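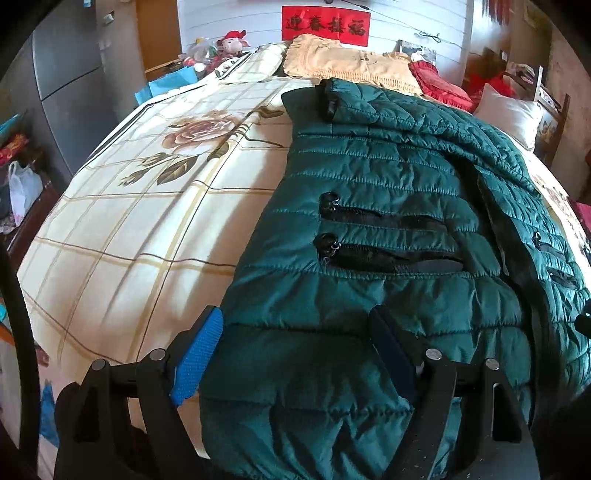
Does a Puffy Jacket Really Keep You Warm?

Ask a grown-up why you should wear your puffy jacket and you will hear, "Because it's warm." Is it? Leave a jacket in a chilly room overnight and stick a thermometer in it at breakfast. The jacket will be as chilly as the room. It doesn't make any heat at all.

So who does? You do. Your body makes heat all day, and the jacket slows that heat down on its way out. The slow part is mostly air. Air that can't move around is bad at carrying heat, and the fluffy stuffing is there to hold it still.

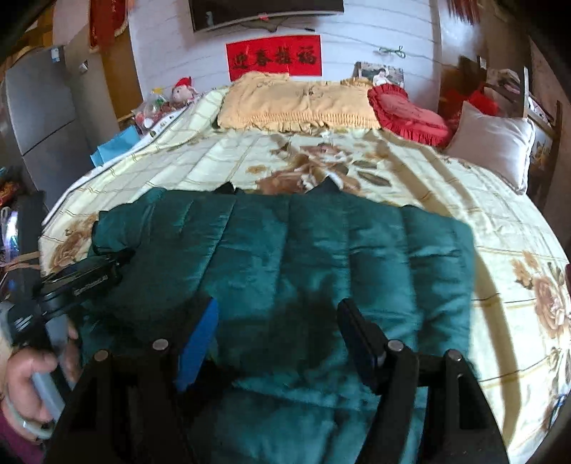 Now for the puffs. The shop tag on my Skateck jacket said the stitched rows "lock in warmth." I have my doubts. Stitching pinches the cloth flat, and a flat spot has hardly any fluff in it, so a little heat can sneak out there. The rows have a duller job. Without them, stuffing could slide down and collect at the bottom, and you would have cold shoulders and a very cozy belly.

Fatter must be warmer, then? Sometimes. It depends what the stuffing is and whether it has been squashed. A jacket crushed in a bag for 7 months may need a good shake before it fluffs up again.

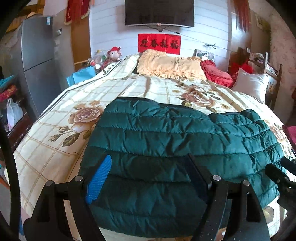
People also say shiny jackets are waterproof. Don't believe it until you test it. Ask first, then put a few drops of water on a sleeve and wait 30 minutes. Beads on top are a good sign, but a few drops are not a rainstorm. Wind is easier to check: hold the cloth near your lips and blow.

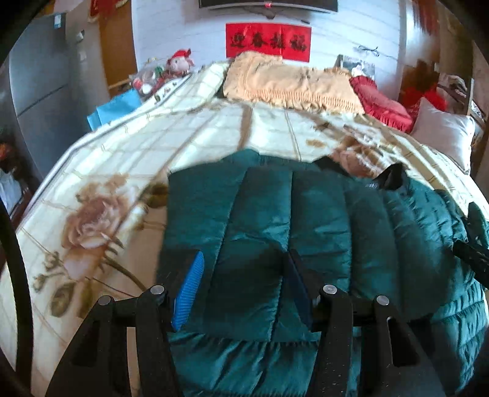
Which way the rows run is another thing people make claims about. I once read that rows going around you are warmer than rows going up and down. Where was the proof? Besides, one jacket can look like both. Lay it face-down on a bed, as with the teal one, and the back rows may point toward the pillows while narrower ones on the sleeve go a different way. Go and look at yours, and see what happens to the rows when you turn it sideways.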